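Drendier opens its chore sessions to visitors and shares first results from the Memo project

Tue 29 October

Hi, I'm Branwen Mathias, and I run the Memo project at Drendier. People who hear what I do for a living nearly always ask me the same thing: when is a robot going to fold my laundry? I've been dodging that one at family dinners for years, so today we're putting out a proper answer, along with an invitation to come and see the work for yourself.

The short version is not yet. The longer version is more fun (I think so, anyway!), and it's why we're opening our practice floor to visitors in November.

Memo started with a list of 61 chores. Half of them come from homes: clearing a table, closing a box, hanging up a shirt, putting the lid back on a jar. The rest come from small shops and stockrooms, so there's a lot of shelf straightening, bagging and sorting of returns. Xiaoqing Ren put the list together after spending weeks with shop staff and asking what they'd happily hand over to a machine. Sweeping up came first. Talking to customers came last, which cheered me up.

For each chore we collect demonstrations from people. They do the job with a gripper in each hand instead of their fingers, and the machine learns from how those grippers move. We've recorded nearly 3000 demonstrations so far. It's slow going at first. My own first try at picking up a teaspoon took so long that Rongrong Zou went and made coffee, came back, and I was still at it.

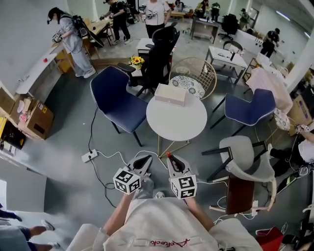

Hand-held grippers at the ready in front of a round white table, with other people at work farther back in the room.

So where are we? Of the 61 chores, our test machine can now do 13 well enough that I'd let it carry on while I answered email in the same room. Those are mostly pick-it-up-and-put-it-there jobs: moving boxes from a table to a shelf, dropping parcels in a bin, lining up cans. If the thing is stiff, a sensible size and roughly where the machine expects it, we're in good shape.

Soft things are another story. Towels, shirts, plastic bags, the bag inside the cereal box – all hard. A towel never lands the same way twice, and the machine has to work out where the corner went before it can start. We can get one towel folded on a good day. A basket of mixed laundry, straight out of the dryer, with socks stuck inside the sleeves? Please keep doing that yourself for now.

The other big problem is ordinary mess. Rongrong, who leads our testing, likes to move a chair a few inches between runs just to see what happens, and quite often what happens is that everything stops. Homes are full of moved chairs. So are shop floors, especially on delivery days.

"I would like people to see it fail," says Rongrong. "If you only watch the good run, you go home and expect too much from it. Watch ten in a row and you'll have a fair idea."

Marlene Simard, who looks after our shop trials, has the more hopeful job. Her team has been working with Avcı, a home goods store that let us try the stockroom chores after closing. "They didn't want a robot that does everything," Marlene says. "They wanted the returns sorted by morning, and we can do a decent part of that. The fragile stuff still goes to a person." The trial at Avcı continues through November.

Next up is Villa, our furnished test apartment, where we'll run the kitchen and bedroom chores with real cupboards and real drawers that stick. Yulan Zou is setting it up and has promised me it won't be kept tidy. I'll share how the first runs go, including the bad ones.

Visitor sessions will run for 2 hours each. You can watch the machine, try the grippers and ask us anything you like (yes, including the laundry question). No technical background needed, and school groups are very welcome. Places are free but have to be booked ahead through the Memo page on the Drendier website.

Reporters who'd like to visit or speak with Rongrong or Marlene can contact Yulan Zou at the Drendier press desk. The full chore list, with our current pass or fail mark next to each one, is available on request.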